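Trandora polyester tablecloth, round, blue check: four months of use as a sorting surface

Reviewed by Nkechi Onyeka
June 2022

Rating: 3 out of 5

I repair and restring costume jewellery at home, and for that work the cloth on the table matters more than most people would expect. A bare table lets beads run, and a towel catches on clasps. A bead mat is the correct answer for stringing, but it is too small for sorting a whole box of mixed pieces. I bought the Trandora round cloth in February to cover the gap, and it has been on the table most days from then on.

The seller lists it as a dining cloth. I have not reviewed it as one. No meal has been served on it and I can say nothing useful about gravy.

Surface and grip

The weave is flat and fairly tight, with no raised thread where the pale lines of the check cross the blue. A round bead placed on it will still roll if the table is knocked, but it stops sooner than it would on varnish. Strands stay where they are put. Flat pieces such as watches can be slid along without dragging the cloth, provided there is some weight on the other side of the table to hold it down.

Snagging was my main concern. I drew an open lobster clasp across the surface 14 times, using hand weight only, and got two pulled threads, both of which went back in with a needle. A brooch pin will catch if it is left open. Mesh watch straps have given no trouble, though the end of a worn one might.

For the general sorting test I used a tin that came to me full of mixed pieces. These were pearls, stone beads, a couple of watches, wooden prayer beads and bangles, which gives a fair spread of weight and finish.
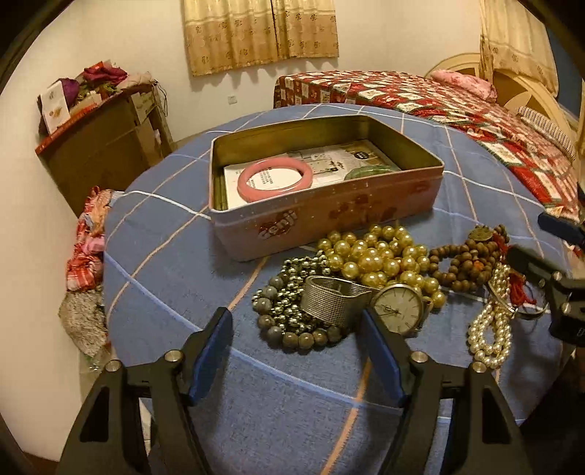 Colour is the strongest point of this cloth. I had been using a cream one from Ogbonna, and anything pearl or pale gold was hard to pick out on it at the end of the day. Against the blue, cream and gold beads stand out at once, and so does silver. Brown wood is acceptable. The weak case is anything dark and small: seed beads in navy or black need a white dish, and I would not try to sort them directly on this.

The check has a second use which I did not plan for. The lines are evenly spaced, so they serve as rough lanes when laying strands side by side to compare length. They are not a ruler. On my cloth the spacing drifts slightly towards the hem, and washing will presumably move it further. For measuring, use a tape.

Creasing

The cloth arrived folded in a flat packet and the fold lines were sharp. One pass with a warm iron took out most of them. Soft creases come back whenever it is folded for storage, and they are enough to make a small round bead settle in the dip instead of where you left it. I now roll it on a cardboard tube. If you must fold it, fold it with the face outwards, as the ridges then sit the other way up and do less harm.

Washing

I have washed it at 30 degrees on a short cycle, with no softener. The blue has not faded to my eye. The hem is single-stitched and has begun to lift in one place. At this price I would have expected a double row.

Metal polish is a separate matter. A smear of cream polish left a dull patch that took two washes to clear, so silver is now polished on newspaper and brought back to the cloth afterwards. Bangles are the pieces most likely to carry polish on the inner face, where it tends to be missed.

Tangles

Fine threads behave reasonably well on it. Tassels can be combed out flat with the fingers and the ends do not cling, which they did on the brushed cotton cloth I had before the Ogbonna. Static is slight. On dry days a loose silk thread may lift towards the hand, and a light wipe with a damp cloth deals with that.
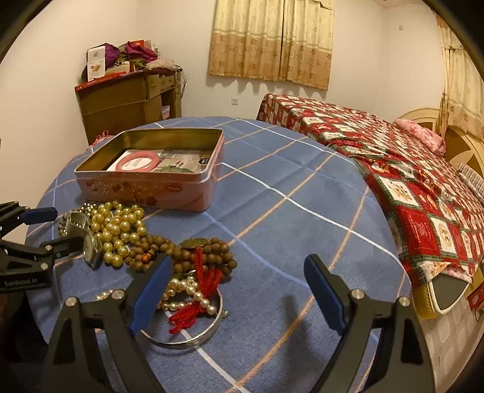
Mixed heaps are best taken apart from the top, heaviest strand first, lifting instead of pulling. The cloth helps to the extent that the lower strands do not travel while this is done. On a slippery cover the entire heap comes with you. I would still put a folded tea towel under anything with a glass face.

Compared with the others

The Ogbonna cloth is heavier and better hemmed, and hangs more neatly, but the colour is wrong for pale pieces. The Bradent wipe-clean cover is easy to keep clean and poor at everything else here: beads skate across it, and it reflects a desk lamp straight into the eyes. I have also tried the Drisesau felt-backed cloth. It grips very well, but it sheds fibre, and fibre gets into clasps and watch crowns.

Faults

The hem, as noted. The cloth is also thin enough for the edge of a table leaf to show through as a ridge. An under-blanket cures this and adds some cushioning, at extra cost. Mine was cut slightly off round, so the drop is longer on one side by 2 cm. This does not affect sorting, but it would annoy me on a dining table.

Suitable for: sorting mixed jewellery, restringing medium and large beads, laying out pieces before they go back in the box.

Not suitable for: dark seed beads, polishing, open brooch pins.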